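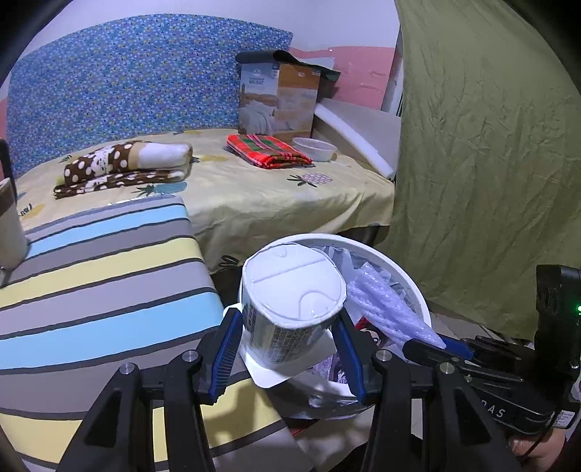 비닐을 씌운 흰색 원형 휴지통과 줄무늬 천을 깐 테이블

회사 소개

Iveo는 소형 숙소와 임대 주거의 객실 정리 기준을 작성하고 관리하는 회사입니다. 본사는 Celldale에 있으며, 현장 점검과 교육은 Coltcombe 사무소에서 담당합니다. 현재 171개 객실이 당사 기준에 따라 운영되고 있습니다.

업무 범위

당사는 청소 인력을 파견하지 않습니다. 공급하는 것은 객실별 정리 절차서, 물품 배치표, 분류표, 점검 기록 양식입니다. 세제와 소모품도 판매하지 않으며, 절차서에 특정 제조사의 제품을 지정하지 않습니다.

정리 절차서의 구성

절차서는 침대, 테이블, 휴지통, 바닥의 4개 구역으로 나뉩니다. 작업은 테이블에서 시작합니다. 테이블 위의 물품은 비치품, 투숙객 물품, 세탁물, 폐기물로 분류하고, 분류가 끝나기 전에는 천을 걷지 않습니다. 판단이 어려운 물품은 투숙객 물품으로 처리합니다.

용기류는 내용물이 남아 있는지 확인한 뒤 폐기 여부를 정합니다. 뚜껑이 있는 용기는 뚜껑을 닫은 상태로 옮깁니다. 완충재와 포장 비닐은 부피가 크므로 눌러서 넣고, 휴지통 테두리 밖으로 나온 부분이 없도록 합니다. 음료 캔과 병은 수거 단계에서 따로 분리합니다.
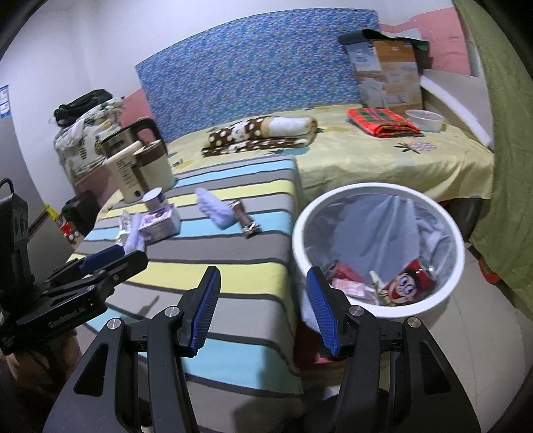 전기 주전자와 소품이 놓인 테이블, 뒤쪽은 침대

물품 배치 기준

전기 주전자는 테이블 안쪽에 두고 주둥이가 침대를 향하지 않게 합니다. 양말, 수건 등 섬유류는 주전자와 같은 면에 두지 않습니다. 소형 병과 포장 간식은 한 줄로 모아 비치하며, 개봉된 것은 비치품으로 보지 않습니다. 휴지통은 테이블 옆 바닥에 놓고, 비닐은 테두리를 덮도록 씌웁니다.

침대 구역에서는 시트를 먼저 펴고 담요와 베개를 나중에 올립니다. 담요를 말아서 보관하는 객실은 배치표에 그 위치를 별도로 표시합니다. 무늬가 있는 시트와 테이블보를 쓰는 객실에서는 작은 물품이 눈에 잘 띄지 않으므로 손으로 표면을 한 번 훑어 확인하도록 규정하고 있습니다.

점검 및 기록

점검표는 8개 항목이며 객실당 한 장을 사용합니다. 누적 점검 기록은 2,000건이고, 원본은 Celldale 본사에 보관합니다. 부적합 항목이 발견되면 해당 구역만 다시 작업한 후 재점검합니다. 절차서 개정은 매년 9월에 시행합니다.

분류표 Patrício

Patrício는 당사가 사용하는 물품 분류표의 명칭입니다. 재질, 개봉 여부, 발견 위치를 기준으로 처리 방법을 정합니다. 계약 숙소에는 인쇄본으로 제공하며, 객실 구성이 바뀌면 해당 면만 교체합니다.

문의

신규 계약은 본사, 현장 교육 일정은 Coltcombe 사무소에서 접수합니다. 문의 시 객실 수와 객실별 테이블 및 휴지통의 위치를 함께 기재해 주십시오.

최종 수정: 2024년 8월 24일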